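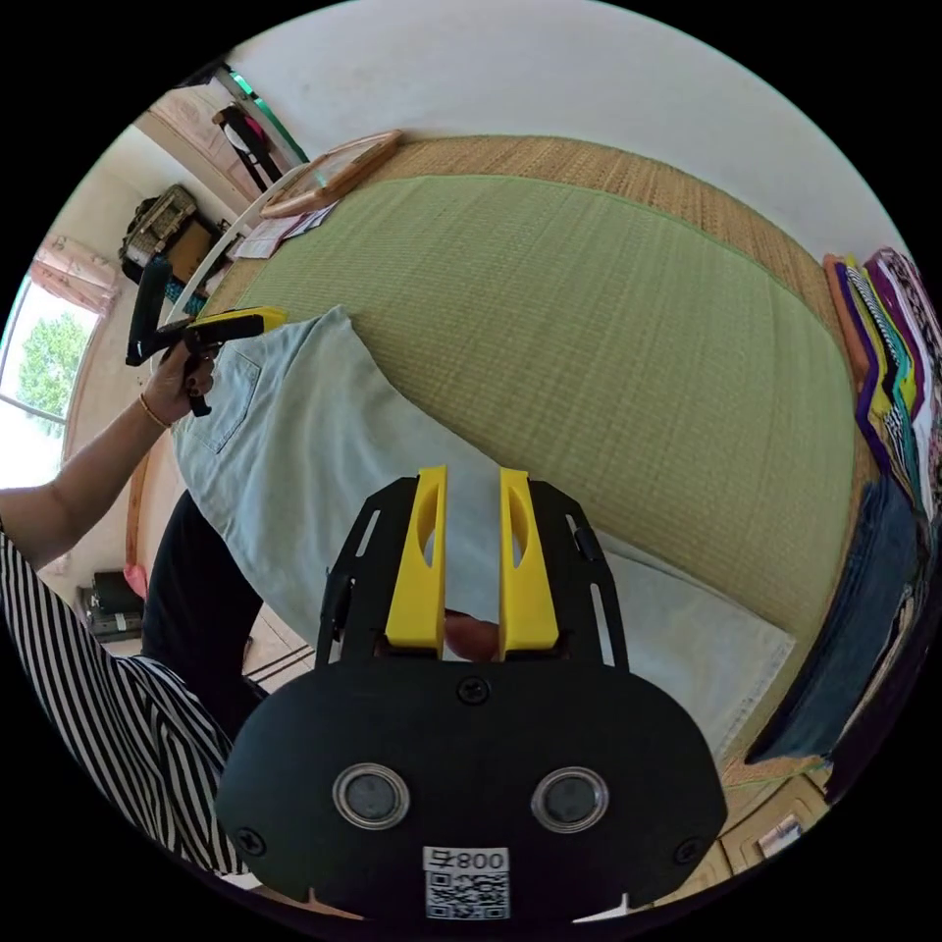
According to Shuzhen Pan, a first novel needs one patient reader before it needs a thousand quick ones, and it was with Honuvgate that her manuscript found that reader. Her remark, made at our spring reading in May, describes the work of this house as well as anything we have written ourselves.

About Honuvgate

Honuvgate is an independent publisher of fantasy and speculative fiction. We publish novels, linked stories and a small number of works in translation, in print and as e-books. Our list now stands at 269 titles. We release 12 new books each year and have kept to that number by choice, so that every author receives the full attention of an editor from the first reading to the final proof.

Our imprints

Kistier is our main imprint for adult fantasy and carries most of our long series. Padeo publishes books for readers between the ages of 8 and 12, many of them illustrated. Sqalli, the newest of the three, is devoted to short novels and to writers whose work has not appeared in English before. Each imprint has its own editor and its own reading period, but contracts, design and rights are handled by one office.

How we work with authors

Every manuscript accepted by Honuvgate passes through four stages: a structural edit, a line edit, a copy edit and a proofread. Authors see and approve the text at each stage. Maps, glossaries and family trees are checked against the text by the copy editor, and for series titles they are checked against the earlier volumes as well — a task that has grown considerably with the longer Kistier series.

Royalty statements are issued twice a year. Rights in a title return to the author on written request once the book has been out of print for the period stated in the contract.

Backlist

We aim to keep the first volume of every series available for as long as later volumes are on sale. Older titles are reprinted in small runs. Where a text is reset, errors reported by readers are corrected, and a note of the changes is printed on the copyright page.

Submissions

Kistier and Padeo accept submissions directly from authors as well as through agents. Sqalli also welcomes proposals from translators, which should include a sample chapter and a statement of who holds the rights. We do not charge a reading fee. Current reading periods are listed on the Submissions page.

Rights, permissions and school visits

Requests to quote from or adapt our books should be sent to the rights desk using the form on the Contact page. Schools and libraries wishing to invite a Padeo author should write at least eight weeks ahead of the proposed visit.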